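Riltska Releases Plovitz 3, Manipulation Planning Software for Hotel Room Robots

Riltska, a developer of control and planning software for service robots, today announced the release of Plovitz 3. The new version plans arm and gripper motion in furnished rooms, where furniture is close to the wall and small objects often sit side by side on the same surface.

Earlier versions of Plovitz treated each object as a solid block and kept the arm clear of it. Plovitz 3 adds a separate model for cords and cables. The planner marks the space a cord may hang or swing into and checks every path against it, including the cables on the robot itself. Open drawers and doors are now tracked as moving parts of the furniture — the software updates their position whenever the head camera has a clear view.

"A nightstand is a hard place to work," said Naledi Adams, head of planning at Riltska. "You have a phone, a remote, a lamp in some rooms, and a bed right next to it. The arm has very little space to come in from the side, and the gripper hides part of what the camera needs to see."

To deal with hidden objects, Plovitz 3 keeps the last confirmed outline of an item after the gripper covers it. If the outline and the gripper's force readings disagree, the arm stops and backs out along the path it came in on. Operators can review each stop in the log viewer and replay the plan step by step.

The release was tested against a set of 1307 recorded tabletop layouts, 316 of which include at least one corded device. Planning time is capped at 50 milliseconds per update in the default settings, and the cap can be changed in the configuration file.

Idstead, which runs serviced apartments, will be the first customer to use the new version. "Our rooms are not all laid out the same way," said Gerrit Coetzee, operations manager at Idstead. "We wanted something our staff could set up from a room plan without calling an engineer."

Plovitz 3 is available now to existing license holders. A version for the Steyn arm controller will follow in May. Projects saved in Plovitz 2 open in the new release, but custom gripper models must be exported again. 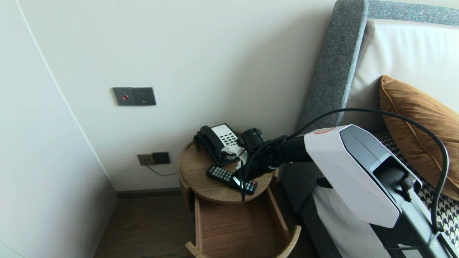 ABOUT RILTSKA

Riltska builds perception, planning and control software for robots that work indoors. Press inquiries: Ashraf Naciri, Riltska communications office.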